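Section 4. Sheet-Metal Parts Bin: Placement, Filling and Care

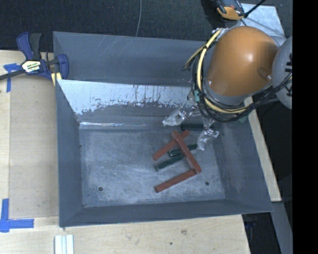 Stirnent Learning Workshop — Department of Materials and Equipment

4.1 Purpose
The gray metal bin holds the red and green sticks of the Castasix sorting set between sessions. It is used on a tabletop and is not intended for storing liquids or food.

4.2 Placement
1. Clear the tabletop and wipe it with a dry cloth.
2. Set the bin down flat, at least 50 mm from every edge of the table.
3. Press lightly on each corner of the rim. If the bin rocks, move it to a level spot.

CAUTION: The upper rims are thin. Wear gloves when lifting the bin, and do not slide it across a wooden surface.

4.3 Filling
1. Inspect each stick for splinters and cracks. Set damaged pieces aside for replacement.
2. Lay the sticks on the floor of the bin by hand. Do not drop them in from above the rim.
3. Red and green sticks may be mixed. They may cross or rest on one another in any direction.
4. Keep the total load under 6 kg.

NOTE: Dark green sticks are hard to see in the shaded rear part of the bin. Check there before recording a piece as missing.

4.4 Care
Scuffs, fine scratches and whitish wear marks on the metal do not affect use. Loose flakes must be brushed out before the bin is filled again. Keep the small round holes in the floor free of dust — a soft brush is sufficient.

Inspect the bin after every 300 sessions and each February. Replacement sticks are ordered through Dotel in packs of 50.

Revised 2022-03-08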